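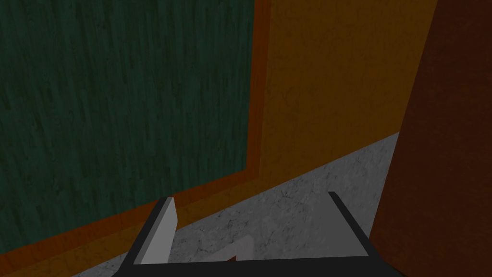 The fault that Bindik spent most of July chasing was a two-arm robot in a simulated kitchen that pushed its wrist into the edge of a counter and kept pushing. Teresa Sheehan, who ran the review, starts with the part of the job that looked safe. The arm is over the counter, the gripper is open with nothing in it, and the wrist view is filled by a gray marble texture and a dark green panel in a reddish-orange frame. "The controller had a target on that surface and a clear path to it," she says. "The path was planned against a counter that was in the wrong place."

The robot carries a camera view at each wrist and one on the body. Planning ran on a collision model that was stored apart from the textured model used to draw the room. When the kitchen layout was edited, the drawn counter moved and the collision counter did not. The offset was 6 centimeters. Over most of the room this made no difference, as the arm rarely came that close to anything.

Sheehan says the first report described it as a gripper problem. The fingers would open, the arm would descend, and the logged joint torque would climb until the run timed out. The operator, Hazem Ramadan, reset the scene and ran it again with the same result. He then moved the starting pose back and the fault went away, which sent everyone in the wrong direction for a week.
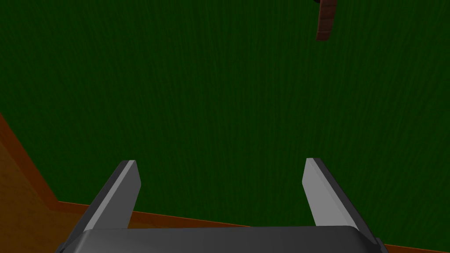
"We looked at finger friction, we looked at the wrist joint limits, we swapped the gripper file for an older one," she says. "None of that was the cause. The pose mattered only in that it decided which side of the counter edge the palm came down on."

The torque limit should have ended the run early. It was set, and it was being read. But the stop was written to trigger after 500 consecutive samples over the limit, and contact with an edge is not steady. The palm slips, the reading drops for one sample, and the counter starts again from zero. In the worst run the limit was exceeded in 141 separate bursts without a single stop.

Sheehan regards this as the more serious finding. A misplaced counter in a simulator costs computing time. The stop logic, though, was shared with the hardware build -- the same source file, compiled twice. The hardware cell at Brurkstead was shut down the afternoon she traced it, and it stayed down until the file was replaced.

"I was asked whether that was excessive," she says. "The cell had never shown the fault. It had also never been asked to press on an edge."

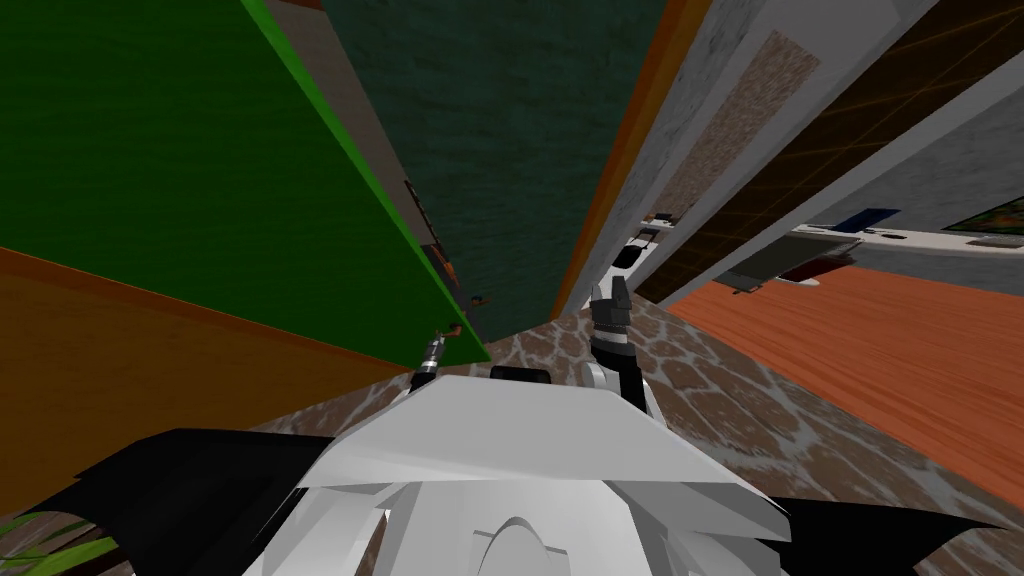 Body view of the simulated room, both arms forward.

The body view was what finally separated the two models. Reda Salem wrote a small tool that drew the collision shapes as outlines over the rendered room, and from above the mismatch along the counter was plain. The wrist views had been overlaid first and had shown very little. At that range, Sheehan says, a shifted edge looks like a slightly different camera angle, and people read it that way.

The repair was in 3 parts. The drawn model and the collision model are now generated from one layout file, and a run will not start if their dates differ. The stop now sums time over the limit in a sliding window, so a brief drop no longer clears it. The reset command asks for a reason if the previous run ended in a timeout. Sheehan admits the last one is unpopular.

She does not consider the matter closed. The window length was picked from the recorded runs, nearly all of which involve the same stretch of counter. A softer surface, or a held object between palm and edge, would give a different torque pattern, and those cases have not been run.

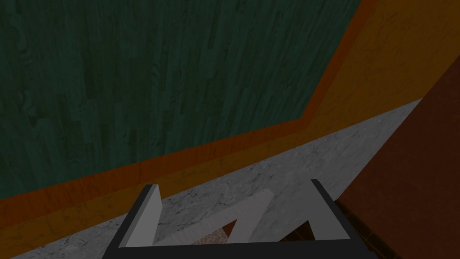 On the window, Moataz Berrada disagrees: he holds that any stop based on torque alone will be tuned to the last accident, and that the arm should also halt when commanded and measured position drift apart, "whatever the torque says." Sheehan has no objection in principle. Her concern is false stops during ordinary contact work, such as closing a drawer, where some drift is expected. A position check has been added in logging mode only. It records when it would have stopped the arm and does nothing else.

The cell at Brurkstead is running again at reduced speed. Sheehan has asked for the old source file to be kept, with the failing start pose, as a standing test. Every new build has to fail on the old file and pass on the new one before it goes to the cell.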